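# Notebook, August 27, 2024 – review rules for drive clips, Clolville set

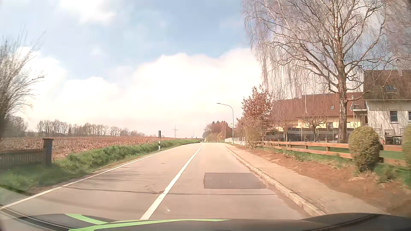 Went through the rule sheet with Tín this morning before starting the second pass. The version from May left too much to the reviewer. Changes below apply to all clips not yet signed off, 470 in total.

**Lane marking**

- Solid center line: label as solid for its full visible length. Where it narrows toward a crest, stop at the last point where both edges of the paint can be told apart. No extrapolation past the crest.
- Edge line is a separate object from the verge. The May sheet merged them and the planner then treated grass as shoulder.

**Surface**

- Repair patches get the class `surface_change`, never `obstacle`. A darker rectangle in the right-hand lane with straight front and rear edges is the typical case.
- Thin dark lines across both lanes: use `line_unknown` unless the reviewer can say crack or cable shadow for certain. On this one I can't. Tín marked it as a crack, I marked it as a shadow, so it goes in as unknown.
- Branch shadows are not labeled at all. If the detector fires on one, log it as a false positive with the clip number.

**Own vehicle**

- The front body of the car, green stripes included, is masked before anything else is done. Mask is drawn once per mounting position and locked. Recep found two masks that had been redrawn by hand and didn't match.

**Signs**

- If the lettering can't be read, the text field stays blank. Type may be entered as `probable`. The small round sign by the street lamp is `probable: bus stop`, and that is as far as we go. Map data must not be used to fill it in.

**Speed rule**

- A probable bus stop counts as a bus stop for the planner. Same for an empty sidewalk next to one – no pedestrian in view does not lift the cap. Recep wants this in the Olteck safety document as well, worded the same way. He will send the draft.

**Sign-off**

- 2 reviewers per clip, working separately. Disagreements go to the less certain class and are not voted on.
- Export to Zavusen only after both initials are in. Batch limit 2,000 labels; the last batch went over and was rejected without an error message.

Ran the new sheet on the first 900 labels after lunch. Most changes were shadows removed. Agreement on signs got worse, mainly on distant ones near the horizon. Possibly a minimum size is needed. Left open.

To do:

- [ ] Minimum sign size, ask Tín for the distance plot
- [ ] Replace the two bad masks
- [ ] Move the May sheet to the archive folder
- [ ] Check whether the Cù tool keeps blank text fields on export or writes a zero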